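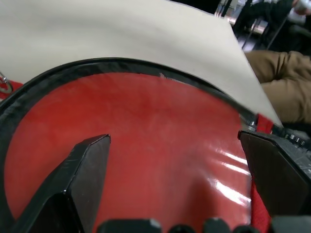
Vor dem Einlagern jedes Rundteil einmal ganz durchsehen, Fläche und Rand. Dauert nicht lang, erspart Reklamationen. Am Rand fängt es meistens an: so eine kleine hellgraue Stelle wie oben am schwarzen Rand kann Abrieb sein, ein Knick oder schon eine ausgefranste Kante, mit dem Auge allein schwer zu sagen. Also immer mit dem Finger drüber. Bei glänzendem Rot außerdem auf Lichtstreifen achten, die decken Flecken zu.

4.2 Rundteile prüfen und reinigen

1. Teil flach hinlegen, Oberseite nach oben. Unterlage vorher abwischen, sonst Kratzer.
2. Staub runter. Trockenes weiches Tuch, ohne Druck, von der Mitte zum Rand.
3. Rand einmal rundum abfahren. Rauhe Stellen mit Malerkrepp markieren, Klebeband nur auf den Rand, nie auf die Fläche.
4. Teil etwas drehen und nochmal schauen. Was mitwandert, ist Spiegelung. Was bleibt, ist Fleck oder Kratzer.
5. Flecken feucht abwischen: lauwarmes Wasser, 2 Tropfen Spülmittel. Nachwischen mit klarem Wasser, trocken reiben.
6. Markierte Stellen: graue Spur geht mit dem feuchten Tuch weg? Dann Abrieb, Krepp ab, fertig. Bleibt sie, weiter mit 7.
7. Rand vorsichtig biegen. Lose Fasern oder offene Kante = aussortieren, Zettel dran, Fach 39.
8. Rest stehend einlagern, Zwischenlage Seidenpapier. Nicht stapeln.

Achtung: Kein Aceton, kein Scheuermittel, kein Schmutzradierer. Macht die Oberfläche stumpf, geht nicht mehr raus.

Achtung: Lose Fäden nicht abreissen. Abschneiden auch nicht, erst Rücksprache mit Frau Moschos.

Hinweis: Dunklere Wolken in der Farbe sind kein Mangel, solange die Fläche sich glatt anfühlt. Trotzdem auf dem Prüfblatt notiren.

Hinweis: Prüfblatt 108 gilt nur für Teile mit Rand. Ohne Rand siehe 4.3.

Ersatzrand bestellen über Winemov, Länge mit angeben. Nachmessen, nicht schätzen.

Handbuch > Lager und Pflege > 4.2 Rundteile
Zurück Weiter Inhalt Forum Kontakt
Zuletzt aktualisiert: 9. Aug. 2023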